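# Washing up at the table

2019-01-08

We were without a kitchen sink for most of December, and by the second week I had stopped grumbling and started having opinions. The wooden table became the place where the dishes got done, with trays for basins and whatever clear corner was left over for a plate, and I grew fonder of the arrangement than I ever expected to (I still do it for a small load, if I'm being truthful about my habits). So this page is about plates and trays and a sponge, with four pictures first and then a good deal of talk.

A two-tone green sponge on a white plate, from very close by.
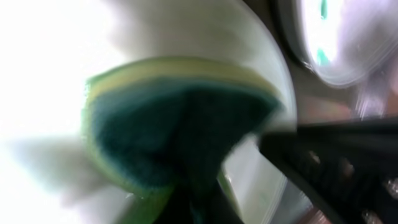 Dark, greenish water in the metal tray, with drops all over the bare part near the rim. The plate next to it has pale turquoise streaks running across it.

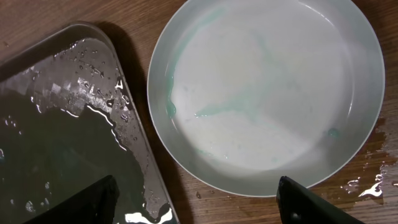
Sponge up, and a dish held at an angle on the tray. Another plate leans behind it, and a third lies flat on the wood.
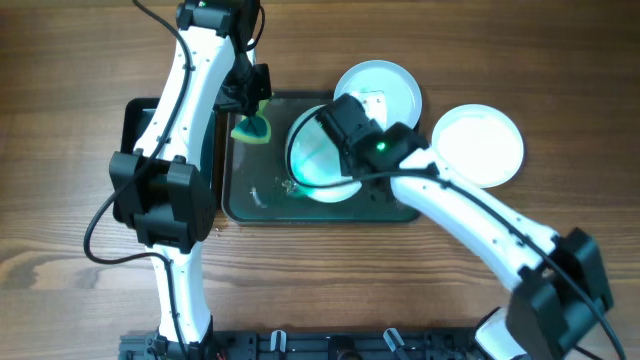

The sponge in its own little tray, pinched in at the middle like a bow tie. The bigger tray has just a film of water and some small bubbles, and the plate has its place at the end of the row.

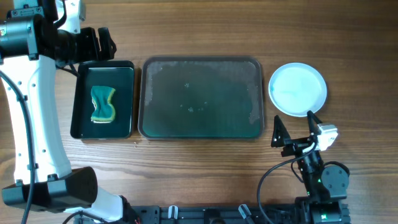 Tahira Sial wrote to me that she washed like this for two years in a rented room in Brenham, and that the part I should be telling people about is the water. Keep it shallow, she said, and throw it out long before you think you need to. She would rather change a small tray of water four times than lean over one deep basin until it turned to soup. She also thinks I am far too gentle with egg.

She is right about the water, and probably about the egg as well. My first evening I filled the tray nearly to the top, very pleased with myself, and then discovered I had to carry it to the bathroom! I walked like somebody with a full bowl of soup on a boat, and I still had to wipe the hall floor afterward. Since then I've kept it to a finger's depth or less. A plate doesn't need to be under water to get clean. It needs to be wet, and the sponge needs to be wet, and then it's all in the rubbing.

## Which tray

I tried several things before I settled down. A mixing bowl is deep enough but a dinner plate only goes in sideways, and you end up chasing it around. A roasting pan is fine but heavy. What suits me best is a plain shallow baking tray, big enough to lay a plate in, with a rim you can get your fingers under when it's time to lift. Rounded corners are a real kindness when you're wiping out the crumbs at the end – square ones hold on to every last bit of rice.

Ramesh Goel lent me a very handsome enameled one from Joketti, 40 centimeters across, and I gave it back after a few days. It was lovely to look at and a size too big for my table, so that I had nowhere to put the clean things. If you're measuring, leave a plate's width free on one side at the very least.

## A home for the sponge

I used to drop the sponge wherever I happened to stop, and then pick it up again with half of yesterday's toast stuck to it. Now it gets a small tray of its own, and I'm a little ashamed of how much difference that has made. I rinse it, squeeze it out, set it in the tray and leave it be.

Most people know about the two sides, but I'll say it anyway, as I went years using them in whatever order they came to hand. The yellow foam is for spreading soap and for anything with a finish you care about. The green side is for what has dried on. I start with the foam, let the plate sit while I do another, and go back with the green only where I can feel something rough. On my better plates I hardly use the green at all.

## Scraping first

Laiba Rana scrapes everything into the bin with the edge of a card before any water goes near it, and I've taken that over wholesale. With a real sink you can be careless and let the tap carry it off. With a tray, every crumb you bring along is going to be floating about for the rest of the wash. Sauce wants a piece of paper towel as well.

## The order I go in

Glasses before plates, plates before pans, and anything oily by itself with fresh water. I don't rinse under a jug unless there's been a lot of soap, and there shouldn't be a lot. A small squirt of Detis does a whole supper for us. I used three times that in the beginning and spent the evening rinsing bubbles off bubbles.

## Drying, and the poor table

Plates dry faster leaning than lying down, as you'd guess, but they do slide on bare wood, so I prop mine against something with a bit of weight and put a folded cloth under the lower edge. When I'm tired I lay them flat and go over them with a towel, both sides. The underside has that little ring that holds water and then leaves it on your shelf.

As for the wood, I wipe it down straight after, along the grain, and once it's dry I rub in a bit of oil every few weeks. There is one pale ring from the first days that hasn't come out. Tanveer Bugti says to try a warm iron through a cotton cloth, and Razia Cheema says on no account to do that, so for the moment the ring is staying and there's a fruit bowl on top of it.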